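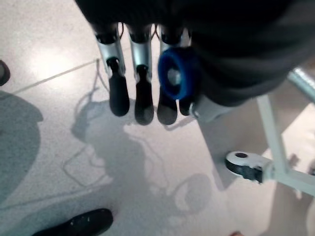
*White tube frame on the right, pale floor underneath.*

1/30/20

The frame has been in the back room since November and I have been putting off levelling it, mainly because the floor is the problem and the floor is not going anywhere. Notes follow for anyone with the same kind of frame, and for me when I have to do it again.

It is a Roken, bought second-hand from a shop fitter in Merotham who was clearing out. White tube, a horizontal bar low down between the legs, and a diagonal brace. The listing gave the height as 800 mm. My first measurement, from the floor to the top of the tube at the window corner, was 800 mm. At the door corner it was 794 mm. I checked the tape against a steel rule and got the same two numbers.

A 6 mm difference can come from the frame or from the floor. To separate the two, I turned the frame end for end and measured again. The low reading stayed with the door corner of the frame, so the leg is short or the joint has closed up. The floor has a fall of its own, which I had blamed for everything. A straightedge and feeler gauges put it at less than 2 mm over the same distance, towards the door.

The joint was the cause. The bolt where the diagonal meets the leg had been done up with the frame out of square, and the brace was holding it there. Order of work:

1. Take the load off. I had two boxes of Dreltby tiles on top and moved them to the hall.
2. Slacken the brace bolt at both ends. Leave the low bar tight for now.
3. Measure both diagonals across the end. Mine were out by 8 mm.
4. Pull the long diagonal in with a ratchet strap, slowly, until the two agree.
5. Tighten the low bar again, then the brace.
6. Release the strap and measure once more.

After step 6 the diagonals agreed within a millimetre and the door corner came up to 798 mm. The rest is floor. I packed it with a scrap of hard rubber cut to the size of the foot. A screw-in foot would be neater, but the thread on these legs is an odd one and the Baláž catalogue only lists a replacement in black.

Clearance under the low bar is now 104 mm. I mention it because the broom head needs to pass under it, and before this it caught at one end. The floor is a light colour and shows all the grit that collects along that bar, so this matters more than it would on a dark one.

Paint next. There are chips where the strap hook rubbed, which was my fault; put a folded cloth under the hook. White appliance enamel is too cold a colour against the tube, and I tried it on the inside of a leg to be sure. Cherry Mae Cabrera wrote to me after the shelving post and suggested tinting a small amount with a drop of grey. I have the tint and have not opened it yet.

If you have the same frame and know the thread on the feet, please leave it in the comments. I measured the pitch twice and got a different answer each time.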